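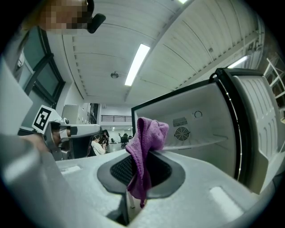 Last updated: January 2020

Section 5: Wiping out the cabinet and getting the door seal clean

Okay, you've got the Trorkeck plugged in and leveled (if you haven't, go back to Section 3, I'll wait), and now we get to the part I like best, which is cleaning. I know, I know. But I've kept one of these little cabinets going in a shared work space for years, and I can tell you the ones that smell funny are always the ones that got wiped "when somebody had a minute." Give it a proper wipe before you load anything, then once a week after that, and you'll be in great shape.

What I keep in my cleaning caddy

- Microfiber cloths, the plain cheap kind. I have purple ones for the inside of the cabinet and yellow ones for the outside, and I never mix them up.
- A bowl of warm water with a small squirt of dish soap. Small! You want it barely slippery.
- A second bowl with plain water for rinsing.
- An old soft toothbrush for the seal.
- A dry towel for the floor under the door.

Please skip the scrubby green pads, the bleach sprays and anything with grit in it. Sioned Bevan tried a scouring powder on our first cabinet and the white lining has been dull in that spot ever since (she's very good about it when I bring it up, and I bring it up a lot).

5.1 Before you start

1. Turn the dial to OFF, then pull the plug. Do both. The fan can start up on its own when the cabinet is only switched off at the dial, and you don't want your cloth anywhere near it when that happens.

2. Take everything out and put it in a cooler if it needs to stay cold.

3. Open the door all the way until it stops by itself. If you have to hold it open with your hip the whole time, the cabinet is tipped too far forward, so fix the feet first.

4. Wait 20 minutes. I make coffee. The lining warms up a little and any sticky spots come off much easier.

CAUTION: Never clean the inside with the plug in. Turning the dial down to its lowest setting doesn't count.

5.2 Wiping the inside

1. Dip your cloth in the soapy water and wring it out hard, over the bowl and away from the cabinet. Then wring it again! If you can squeeze one more drop out of it, it's too wet.

2. Bunch the cloth up loosely in your hand for the first pass. I used to fold mine into a neat square like my mother taught me, but a bunched-up cloth gets into the corners so much better and you can keep turning it to a fresh part.

3. Start at the top and work down. Ceiling first, side walls, then the back wall, and leave the floor of the cabinet for last, with all the crumbs on it.

4. Go gently around the round fan cover in the back wall. Wipe across the front of it in one light pass and then go around the outside. Don't press, and don't poke a corner of the cloth through the openings. If there's fluff on the cover, use the dry toothbrush and brush it toward you.

5. Do the small vent above the fan the same way. A dry cloth is plenty there.

6. Run your finger, wrapped in the cloth, along the ledge under the fan. Everybody forgets the ledge. Spilled milk loves the ledge.

7. Rinse the cloth in the plain water, wring it out, and go over the whole thing one more time to get the soap off.

8. Finish with a dry cloth.

NOTE: Don't spray anything straight into the cabinet. Spray it on the cloth if you must use a spray. Wouter Willems wrote in to ask if a plant mister with only water in it would be okay, and no, sorry Wouter, same answer.

5.3 The door panel

The inside of the door has those upright ribs molded into it, and that's where the drips run down and dry. Work with the ribs, up and down, instead of scrubbing across them. If you go crossways you just push the grime into the grooves and then you have to go back for it.

1. Wipe each groove from top to bottom with one finger behind the cloth.

2. Turn the cloth to a clean part when it starts looking gray.

3. Dry the bottom of the panel well, because water sits there.

5.4 The black seal

This is the bit that decides if your cabinet stays cold, so take your time with it. The rubber seal goes along the edge of the door and it has a fold in it that collects everything: sugar, crumbs, once a whole raisin.

1. Open up the fold gently with your thumb, a short stretch at a time. Don't yank it. It's pressed into a channel and it can pop out (it does go back in, but you'll say some words).

2. Brush inside the fold with the toothbrush and a tiny bit of soapy water.

3. Follow with a damp cloth, then a dry one.

4. Wipe the black frame around the opening too, where the seal lands when the door closes. A clean seal on a sticky frame will still stick, and a sticky seal tears sooner or later.

5. Do the paper test. Close the door on a strip of paper and tug. You should feel a nice steady pull. Try it at the top, the handle side and the bottom. If the paper slides right out anywhere, see Section 8 for how to adjust the hinge.

CAUTION: No oil, no petroleum jelly and no furniture polish on the seal. I've heard all the tips, and they make the rubber go soft and stretchy.

5.5 Drying and starting back up

1. Leave the door wide open for a good half hour. Longer if your room is damp.

2. Feel along the ledge and the bottom corners with a dry hand. If you feel any wetness, wipe and wait some more.

3. Rinse out your cloths and hang them somewhere that isn't the cabinet! I'm guilty of leaving mine draped wherever I was last working, and then somebody shuts it in the door and you get that swampy towel smell through everything.

4. Plug back in, turn the dial to where you had it, and close the door.

5. Let it run empty until it's cold before you put your food back. Mine takes most of an afternoon, so I like to do this in the morning.

5.6 Little problems I get asked about

It smells like soap now. You used too much, which I still do sometimes. Wipe twice more with plain water and leave an open dish of baking soda inside overnight.

The fan is louder than it was. Unplug it again and look at the cover. Nine times out of ten there's a thread or a bit of lint caught on it. Pull it off with your fingers. If you can't reach it from the front, leave it be and call the service line, please don't take the cover off.

There's a purple tint on the lining. New microfiber can let go of a little dye the first few times. Wash new cloths by themselves before you use them, in warm water with no fabric softener (softener ruins them, they just push water around afterward). The tint comes off with baking soda paste and a soft cloth.

The door won't stay open by itself. Front feet, half a turn up each, then try again.

Water on the floor in front of the cabinet. If you just cleaned it, that's probably your cloth dripping. If it's still there the next day, go to Section 9 and check the drain.

NOTE: If you bought the Clitel shelf kit, wash those shelves separately in the sink and dry them on both sides before they go back in. Soon-im Cha has a great way of standing them up in a dish rack so they dry overnight, and I've been doing it her way ever since.

Next is Section 6, loading the shelves.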